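Ticket 1472 - Plevum order portal - reorder list dropping items
Status: Open, waiting on customer
Opened by: Melati Setiawan, Santoso
Assigned: Seija Lahtinen
Priority: normal (was high)

Wed 20 March

09:12 Melati
Reorder list broken again. Saved list for the packaging supplies had 931 lines yesterday. Today 756. Didn't touch it. Bags, liners, tape all gone from it, labels still there. Need to send the order by 3.

09:31 Seija
Got it, looking. Which browser? And is it the shared login or your own?

09:34 Melati
Shared. Chrome. Same on the other PC.

09:58 Seija
Can see the list on our side, full count. So nothing deleted, it's the display. Try: log out, clear cache for the portal only, log back in. Don't hit Save on the short list!! It will overwrite.

10:06 Melati
Cleared. Still 756. Did not save.

10:40 Seija
Found something. Supplier filter is stuck on "Grusora" for the shared login. Everything from Drostbridge gets hidden. Filter box looks blank becuase the name never loads. Similar to the one in December, different screen though.

Steps:
1. Open list
2. Filters > Reset all (not the little x)
3. Wait for the page to reload by itself
4. Check the count at bottom right

10:52 Melati
OK 931 now. Bags are back. But thumbnails missing on 8 of the bag lines, just a gray square. Pickers go by the thumbnail.

11:15 Seija
Separate problem, pictures over the size limit get dropped on import. Can you resend any you have, smaller, jpg. I'll re-upload by hand. Order itself is fine to send without them.

11:49 Melati
Order sent, thanks. Will do the eight thumbnails after lunch. Also can the filter be turned off for the shared login altogther?

12:20 Seija
Asked dev re filter. No date yet. Lowering priority, leaving open for the thumbnails. Reset all if it comes back in the meantime.

Attachments (1)
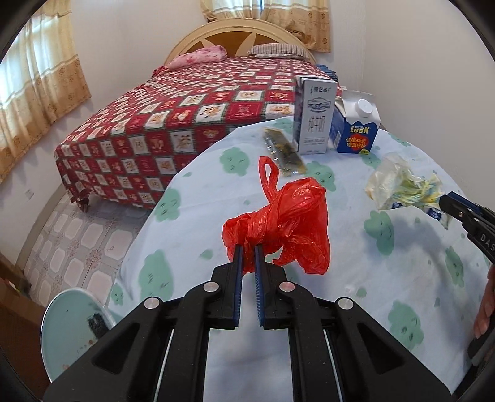
Red plastic bag, loop handle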